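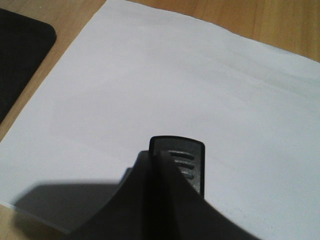
Minutes of the Spring Members' Meeting, Nadthorpe Shared Workroom

Held May 14, 2021, in the workroom, second floor, Mokoena Building

Called to order at ten past six, the chair having spent the first ten minutes looking for the agenda.

1. Minutes of the March meeting

Approved with one correction. The March minutes say that members "warmly welcomed" the new kitchen hours. Two members asked that "warmly" be struck. It has been struck.

2. Matters arising

The window at the stair end still sticks. The building office has been written to again and has replied that the window is on a list. The secretary asked to see the list and was told it is an internal list. Carried over.

The second kettle has been bought. The first kettle has begun working again. Members agreed to keep both.

The coat hooks promised in March are in the cupboard under the sink, with their screws. They were to be put up by "whoever has a drill," and the three members with drills each understood this to mean one of the other two. The member who sits nearest the door will do it.

3. The long table

This took up most of the evening, as it did in March.

For members who joined recently: the long table is 88 inches end to end, light wood, and belongs to all of us under the sharing agreement. It came with the room. It is used for cutting, gluing, drawing, packing orders, lunch, and meetings, and the agreement says it is to be left clear at the end of each booking. What "clear" means was left to common sense when the agreement was drafted.

(a) Paper left out. The chair reported that sheets of plain white paper are being left on the table overnight. Some are blank. Some may be important. The next person can't tell which, so they move the sheet to one end, and the person after that moves it back. One member said a sheet of paper is hardly a mess. Another said that it depends how long you have been looking at it.

It was pointed out that some members put paper down on purpose, to protect the wood while they work, and that this should be encouraged. The bookbinder agreed and said a sheet that has started to curl at a corner is past protecting anything and ought to be thrown out. There was a short exchange over whether a creased sheet can go back in the paper tray for rough drawing. The feeling of the meeting was yes, if it is flat enough to lie down by itself.

Agreed: a sheet on the table with no name on it counts as scrap from nine the next morning. Anyone who wants a sheet kept must write a name on it. Names to be in pencil, on one corner, and legible. The member whose handwriting prompted the word "legible" asked that it be recorded that they voted in favor.

(b) Dark objects left on the table. Raised by the member who has the early booking. The complaint is about flat, dark things left lying around: pads, tablets, remotes, cases, handles that have come off something. In low light they are easy to set a mug on. The member has set a mug on at least one of them and would like to stop.

A long discussion followed about what belongs to whom. A black flat thing with rounded corners was claimed by one member as a mouse pad, and described by another as looking very much like the back of a tablet. The meeting did not settle this. Whoever owns it is asked to own it somewhere else overnight.

The secretary reminded everyone that the shelf by the door was cleared in March for exactly this purpose. It was then noted that the shelf is full. On inspection during the break it was found to be full of coats, which brought the meeting back for a while to item 2.
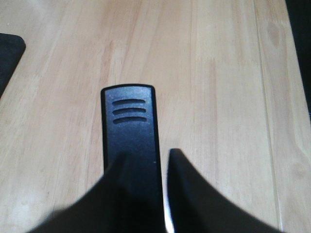
Remote controls, and anything that could pass for one, are a separate problem. The room has a heater, a ceiling fan, and a projector, and members bring in speakers and lamps of their own. The heater remote went missing for most of the winter. It was found in the box of bone folders, where several people had seen it and taken it for a tool. The bookbinder wishes it known that a bone folder does not have buttons.

It was proposed that every remote be given a strip of colored tape saying what it works. One member thought tape would look untidy. The early-booking member said that pressing every button in the building at half past seven in order to get the heat on also looks untidy. Put to a vote and carried, with one abstention on grounds of taste.

Agreed: tape on all remotes by the end of the month. Unclaimed items go in the blue tray, then after two weeks in the box under the stairs, and after that they are fair game. The two weeks start from the date on the note in the tray, so please, this time, put a date on the note.

(c) The finish. The table was last oiled before any of the current members moved in. The furniture restorer among us was asked for an opinion and gave a full one. In short: the top is sound, the boards have stayed where they should, and the finish wants doing before next winter. A ring near the window end will probably come out. A second mark, which several people have tried to remove with a variety of kitchen products, is thought to be a knot.

The member who has been at it with baking soda asked how long the restorer had known this. The restorer said since the start, but had assumed it was a hobby.

Two quotes were received. Brutano would take the table away, strip and refinish it, and return it in a week, for $1315. Storum would come in and sand and oil the top where it stands, for $700, over two days, with the room closed while they do it.

Points made for Brutano: a more thorough job, dust kept out of the room, and the underside done as well. Points made against: the price, and the stairs. Nobody present remembers how the table came up the stairs, and the building office, asked in March, believes it may have come up before the handrail went in. There is also the question of who has ever looked at the underside. The restorer has, and recommends that others don't.

Points made for Storum: the price, and the table not having to go anywhere. Points made against: dust on everyone's work, and the loss of two working days. The member who does illustration asked for warning well ahead, having a drying rack that cannot be moved without losing an argument with it.

A third proposal, that we oil it ourselves some evening with pizza, got a good deal of enthusiasm and no names on the sign-up sheet. The sign-up sheet was left on the table and under the new rule will be scrap by morning.

Voted to accept the Storum quote, on condition that they put up sheeting across the shelving side. The secretary to book and to send dates around. Members are asked to answer the message. A thumbs-up counts as an answer. Silence has been taken as agreement in the past, and that is how we got the kitchen hours.

(d) Cutting mats. A reminder that all cutting is done on a mat. This includes "just one cut."

4. Money

The balance after rent is healthy enough to cover the table without raising dues. There was $82 in the kitchen tin at the last check, together with a button and a token for a car wash. The button may be claimed from the secretary.

One member asked whether the table money should come out of the repairs line or the furnishings line. The chair said that there is only one line.

5. Bookings

The shared calendar continues to be treated as a suggestion. Two members both had the long table for the same morning last month and worked from opposite ends, meeting in the middle around eleven. Both said it went fine. The chair would still like people to look at the calendar.

Packing days for the spring orders were agreed as the first two mornings of each week until the end of the season. Boxes may be stacked along the radiator wall up to the height of the sill. Tape guns go back on the hook.

6. Any other business

A request for a larger wastebasket. Agreed in principle. The size to be whatever fits beside the paper tray without blocking the drawer.

A request for quieter lunch. Not agreed, though soup was spoken of.

A member asked if the meeting could be held sitting down next time. The chairs were in the corridor, where they had been put so the floor could be swept. The floor has been swept.

7. Next meeting

Early fall, after the table has been done, date to be sent around. Tea from whichever kettle is working.

Closed at five to eight.

Actions

Coat hooks: member nearest the door
Tape for remotes: early-booking member, who has already bought it
Date on the note in the blue tray: everyone
Storum booking and sheeting: secretary
Letter to Brutano saying thank you and no: chair
Window: building office, see list
Coats off the shelf: the owners of the coats, once there are hooks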